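We love clothes, and we love them most when they've been worn a while. Zurnlow is a small menswear alterations and styling shop in Zurdale, and if you've ever stood in front of a full closet feeling like none of it belongs to you, come on in!

## How we got going

Musyoka Mosoti learned to cut trousers from his uncle and spent 12 years hemming other people's suits before he opened the shop. Tahsin Navaratnam came in to have a jacket taken in, stayed to argue about lapels, and was running the fitting room by April. The two of them still argue about lapels (wide is winning at the moment).

## What we do

Mostly we fit what you already own. Sleeves, waists, collars that gap, the coat your grandfather left you that's two sizes too big – bring it all. We also run closet sessions, where one of us comes to your home, pulls everything out onto the bed and helps you build outfits from it. A session takes up to four hours and there's always a surprise at the back of the rail.

We sell a little, too. Our knit ties come from the El Fassi workshop, and we keep the Urkell overshirt in 8 colors because we couldn't agree on fewer. The olive one looks good on everybody, and we'll happily prove it.

## How we like to work

You'll get a cup of tea, a good mirror and a straight answer. If a jacket can't be saved, we'll tell you before we touch it. Jeans, work boots, a loud shirt you only wear on vacation – it's all style to us, and we enjoy every bit of it.
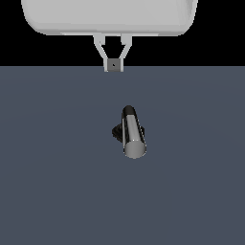 ## Come and see us

We're at 156 Mill Street, up the stairs next to the bakery. Walk in for hems and buttons, or call ahead for a full fitting so we can put the kettle on.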